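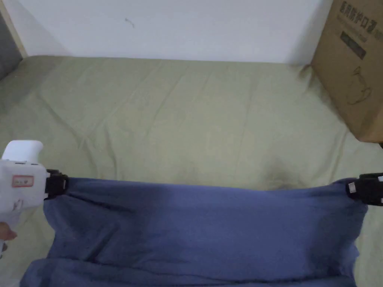 Florholm 水洗棉床笠(不含枕套)

先说清楚,我卖床品之前是个睡觉特别不老实的人。半夜翻几次身,床单的一个角就跑到腰底下去了,早上起来整张床像被人揉过的纸。后来自己开了店,第一件想做的东西就是一条不会跑的床笠。做了挺久,中间换过布,换过松紧带,还跟打版的人吵过架(他叫 Ruairi Tennant,我们现在还是朋友),所以这个页面我会写得啰嗦一点,您挑想看的看就行。

面料

纯棉,平纹,织好之后先水洗再裁。布是从 Hidayat 那边订的,他们家的平纹我前前后后用了几年,手感偏干爽,夏天躺上去不会黏着腿。要是您喜欢那种滑溜溜的缎面,这条不太适合您,我店里也暂时没有缎面的,不用找了。

水洗过的布有个好处,买回家头一次下水不会缩得吓人。我们自己量下来,第一次洗完长度方向会缩 2% 左右的样子都不到,裁的时候已经把这一点余量放进去了,您照床垫尺寸买就好,千万别自作主张买大一号!真的有客人这么干过,结果床面中间拱起来一大块,怎么拉都拉不平,最后还是换回了原来的尺寸。

刚拆开的时候表面会有一点细细的褶子,这是水洗棉的样子,熨也能熨平,只是洗一次又回来了。我自己从来不熨。我妈每次来都要熨,她熨她的。

还有,布边偶尔会有一两个小棉结,就是纱线上鼓出来的小疙瘩,不影响睡,也不会越洗越多。要是正好长在床面正中间,您又特别介意,拍给我看,我给您换。

四角和松紧带

普通床笠只在四个角上缝一小截松紧,床垫稍微厚一点就往上蹦。我们是整圈都有松紧,四个角再单独加一道。松紧带外面包了布,不直接露在外头,这样收床的时候手指不会被勒,洗衣机里也不容易钩到别的衣服。

Ruairi 当时坚持角要做成弧形的,我坚持要直角,因为直角的铺出来好看嘛。他拿着两个样子在我床上来回套给我看,弧形那个确实好套太多了,一个人站在床尾,一只手抬床垫一只手往下拽,就下去了。直角那个我套到最后一个角的时候整个人趴在床上。行吧,听他的。

床尾那一边缝了一个小布标,上面什么花样都没有,就是让您知道哪边是短边。长方形的床笠最烦人的就是第一下永远套错方向,有了这个标,关着灯都能摸出来。

尺寸怎么选

床笠的长度都是按 200 厘米的床垫做的,宽度有单人、双人和加宽三种,下单的时候选。量床垫的时候请把现在的床单先揭掉,从缝线量到缝线,别把旁边鼓出来的部分也算进去。

厚度这件事我多说两句。您要是在床垫上又加了一层软垫,请把两个摞在一起量高度。很多人只量床垫,回头跟我说边上包不住。乳胶垫软,量的时候不要压着它,尺子轻轻靠上去就可以。

家里是老式棕垫、比较薄的,也能用,就是底下会多收进去一截布,平时看不见,铺的时候往里掖一掖就好。圆床和榻榻米拼的床我们没做现成的,可以写信问我,Trunivura 那边的裁床有空的时候能单裁,只是要等。 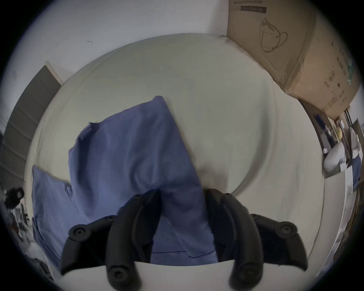

床上铺着浅色床单

颜色

一共 6 个颜色,都是比较安静的那种,没有大花,没有卡通,也没有字。我知道有人想要深蓝,深蓝打过样,头几次洗掉色掉得我心慌,旁边的白袜子全遭了殃,就先放下了。等找到染得牢一点的再说。

网页上的颜色跟每个人的屏幕有很大关系,我办公桌上两台显示器看同一个颜色都不一样。拿不准的话可以先要布样,布样免费寄,小小一块,放在您家枕头边上,白天看一眼,晚上开了灯再看一眼。尤其是灰色系的,灯光一黄就完全是另一个颜色了。

不同批次之间会有很轻的色差。一次买两条要铺在同一个房间的,备注写一句,我会从同一批里面拿。

怎么洗

冷水或者温水都行,普通洗衣液就够。柔顺剂我建议少放,放多了棉布会变得不吸汗,摸着是软,睡着闷。漂白的东西不要碰它。

床笠在洗衣机里有个坏毛病,爱把别的东西全吞到角里去,洗完一掏,里面一团湿袜子。解决的办法很土,洗之前把床笠翻个面,再把四个角两两套在一起,它就没那么大的胃口了。跟毛巾分开洗,毛巾掉的毛会粘在上面。

烘干可以,低温,烘到还有一点点潮就拿出来,直接套回床上,让它自己绷着干透,褶子会少很多。没有烘干机的就搭在杆子上,松紧那边朝下。太阳特别大的时候别一晒一整天,浅颜色没事,深一点的会晒花。

我们的样品是 Nghĩa Mai 负责洗的,她在仓库后面放了一台旧洗衣机,同一条床笠洗了 81 次,洗到布变得很软很旧,松紧还能弹回去,边上开了一小段线。那段线开的位置后来在正式的版子里改成了双线。那条样品现在铺在她家沙发上,猫在用。

怎么叠

这是我收到最多的问题!比尺寸问得还多。我的叠法不算标准,但是柜子里能放得下:

两只手分别伸进短边的两个角里,把右手的角翻过来扣到左手上,两个角就套成了一个。另外一头也一样。然后把它平放在床上,有松紧的那些弯弯曲曲的边都往里折,折出一个大概的长方形,再对折、再对折。最后那一下卷起来也行。

手臂短的朋友(包括我)站着做会很累,坐在床边做。加宽的那个尺寸最好有人帮您扯着另一头,两个人面对面往中间走,叠床单的感觉小时候谁家都有过吧。

实在叠不好就揉成一团塞进同套的枕套里,反正下次铺上去都一样。

客人问过的一些事

能不能配电热毯?可以,电热毯放在床笠下面,别夹在松紧的位置,会折到线。

会不会有声音?棉的,没有塑料那种沙沙声。它也不防水,家里有小朋友还在尿床的,请另外垫一层隔尿垫。

新的有没有味道?刚拆袋可能有一点点布料本身的味道,洗一次就淡了。我们没有加香。

可不可以只买一条?当然可以。我个人习惯两条换着用,一条在床上一条在柜子里,洗的那天就不用赶着等它干。不过这个真的看您,不要因为我这么说就多买。

有没有枕套和被套?枕套有,颜色跟床笠一样,要另外拍。被套还在改,卡在扣子上,我想用系带,Ruairi 想用扣子,又吵上了。最快要到 3 月才有样子出来,到时候我会挂上来。

发货和退换

仓库下午三点前的订单当天打包。外面是一个同款布做的抽绳袋,是裁剩的边料缝的,所以颜色不一定跟您买的那条对得上,收到别奇怪。袋子可以留着装袜子或者出门装脏衣服,我自己拿来装充电线。

没下过水的可以退,套上床试过尺寸也没关系,请尽量把它叠回袋子里(叠成什么样我都收)。洗过以后发现开线、松紧断了这一类的,写信来,附上照片,我给您修或者换新的,来回运费算我的。自己家猫抓的那种我也可以帮忙补,只收邮费,补的线颜色尽量配。

上一批做得少,将近 200 条,卖得比我想的快,有几位没抢到加宽的写信来催,实在不好意思。这一批加宽的多裁了一些,已经在架上了,单人的暂时只剩浅颜色,深一点的要等下一次染布。想要到货提醒就在邮件里写上尺寸和颜色,我一个一个回,可能慢一点,但都会回。

联系我们:请通过店内留言或订单邮件 | © Florholm 版权所有 | 返回顶部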